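Why does a whiteboard wipe clean?

Hi, it's Yvette again! Last time I wrote about why toast lands butter side down, and I got a very good letter from a reader named Oana Bogdan, who wanted to know something I'd never stopped to wonder about. She asked why marker wipes off a whiteboard with one swipe, but if you get the same marker on your school shirt, it's there until you grow out of the shirt. (Sorry to Oana's mum.)

So let's start with paper. If you could shrink down until you were smaller than a grain of salt and go for a walk on a sheet of paper, you'd have a terrible time. Paper is made of tiny fibres all tangled together, a bit like a bowl of noodles that's been sat on. There are gaps and holes everywhere. When ink lands on paper it runs down into the gaps and soaks into the fibres, and once it's in there you can rub all day and it won't come out. Your shirt is the same, only with threads.

Now go for the same walk on a whiteboard. Much nicer! It's smooth and hard, with hardly anywhere to trip over. We say a surface like that is non-porous, and "porous" just means full of little holes. Ink can't sink in, so it has to sit on top. 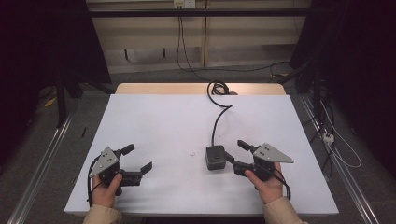 I like to lay a board flat on a table when I'm trying things out, as it gives me a big pale space to work on and nothing slides off onto my feet. Flat is good for drips too. If you put one drop of water on a board and one drop on a piece of paper towel, you can watch the difference for yourself. The drop on the board sits up in a little dome. The one on the towel spreads out and goes flat, and you'll feel the damp on the other side.

But smooth isn't the whole story. You need the right ink as well, and this was my favourite part to find out.

Whiteboard marker ink has three main jobs going on in it. There's the colour. There's a liquid that carries the colour and dries up very quickly (that's the strong smell when you take the lid off). And there's a slippery, oily sort of ingredient that stops the colour from grabbing hold of the board. When the liquid dries off into the air, you're left with a thin, flaky layer of colour just lying there. One swipe and it's gone.

Permanent marker has a sticky ingredient instead, more like glue. My friend Kibet wrote a whole shopping list on our kitchen board in permanent marker once. Ten things! We looked at the word "eggplant" for most of May.

Luckily there's a trick. Scribble over the permanent ink with a whiteboard marker, go right over every line, then wipe it while it's fresh. The liquid in the whiteboard marker softens the old ink and lifts it off. You might need two or three goes. Ask a grown-up before you try it on a board at school, and open a window first.

It doesn't work on shirts. I checked, Oana.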